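# Looking after the two-arm cell: my project report

I spent most of this term on the block-and-tray cell, and very little of it was the clever stuff. Mostly it was fingertips, cables and zero positions.

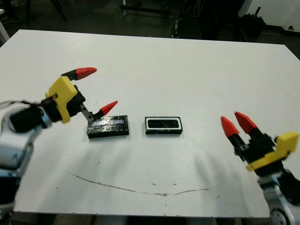
Rongrong Guo reckons I should have started with the left wrist, because on the Ondau cell every dropped block came back to wrist play in the end. Fair point! I got there eventually, but I went for the tips first as they were easier to reach.

## Fingertips

The red tips wear at the point, and then the block twists as it gets lifted. The log from June had them down for a change every 2,000 grips, so I stuck with that. I swapped the left pair and ran the job again -- better, but still 9 misses in a morning, all on the left arm.

## The wrist

So, the wrist. I powered down, held the forearm and wiggled the gripper by hand, and there it was, a tiny click. Three of the screws behind the yellow housing had backed out. I cleaned off the old threadlock (horrible job, do it with the gripper off the arm), put fresh on, and left it overnight. I also moved the cable ties back a bit so the thin black cables don't tug when the wrist rolls.

## Zeroing

After that the left arm was out by a hair, so I redid the zero using the Bai routine:

1. Jog the open gripper to a corner of the block.
2. Bring the lower tip down until it's just above the surface.
3. Save, back off, and come in again from the other side.
4. Do the right arm the same way at the tray.

It took me around 14 goes to get the two sides to agree. I'd been saving before the arm had settled, which I only spotted when I slowed right down.

## What's left

The right arm still has its old tips and I haven't had its housing off yet. The Flollard spares are in the drawer marked Pevcombe -- don't ask me why -- and there's one full pair left, so somebody needs to order more before the next group starts.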